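# Caring for MMA gloves and hand wraps at home

Wash hand wraps after every session. Close the hook-and-loop tabs first, put the wraps in a mesh bag, and run them on cold. Hang them full length over a door. The dryer shrinks them and curls the edges.

Gloves never go in the machine. Wipe the inside with a cloth dampened in 2 parts water to 1 part white vinegar, then open the cuffs as wide as they go and stand them in front of a fan for 20 minutes. After that they can finish in open air, out of direct sun.
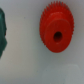

*Red plastic gear with fine teeth.*

If the palm stitching starts to go, fix it the same day. Use waxed polyester thread and a leather needle, and go back through the old holes. Burgi Ortner at our gym ties off inside the palm seam so the knot doesn't rub. Glue cracks at the first hard grip.
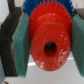
*The gear from the hub side, with the bore in the middle.*

Shin guards get the same vinegar wipe. Check the elastic every 7 weeks or so in heavy training and replace it when it stays stretched.

Mouthguards: rinse in cold water, brush with plain soap, and store in a vented case. Hot water will change the fit.

Leave the gym bag unzipped overnight.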